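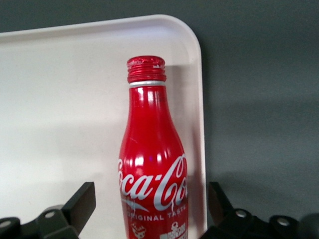
Section 2: Loading the Olberg Countertop Cooler

Read this section before you put anything inside. Most calls to our help line are about things that were put inside first.

Before you load

1. Stand the cooler on a level surface. If a marble would roll off your counter, choose another counter.
2. Leave a hand's width of clear space behind the vent. The vent is the part you were about to push against the wall.
3. Plug the cooler directly into a wall outlet and turn the dial to MID. The fan starts after a short pause. Pressing the dial harder does not shorten the pause.
4. Close the door and let the cooler run empty for 2 hours.

Note: A faint plastic smell during the first day is normal. A strong one means the foam block is still behind the lower shelf. Take it out.

Loading drinks

5. Put the tallest bottles on the bottom, upright, with their caps on tight. The door rack is for cans and will not hold a bottle, however politely you lean it.
6. Load no more than 14 standard cans. A fifteenth can be made to fit, and the door will then open by itself at night.
7. Keep everything clear of the round sensor on the back wall. A sensor pressed against a warm can believes the whole world is warm and runs the fan until morning.

CAUTION: Do not use the cooler as a freezer. Carbonated drinks expand when they freeze, and the warranty does not cover ceilings.

CAUTION: Do not store medicine, bait or a birthday cake in this unit. The first needs steadier cooling, the second needs its own cooler, and the third will not survive the door.

If the light blinks

Two slow blinks: the door is ajar. See step 6.
Steady fast blinking: unplug the cooler, wait a minute, and plug it in again. If the blinking comes back, turn to Section 5 and have your serial number ready. It is on the underside, so empty the cooler before you look.

Olberg Home Products, revised May 2023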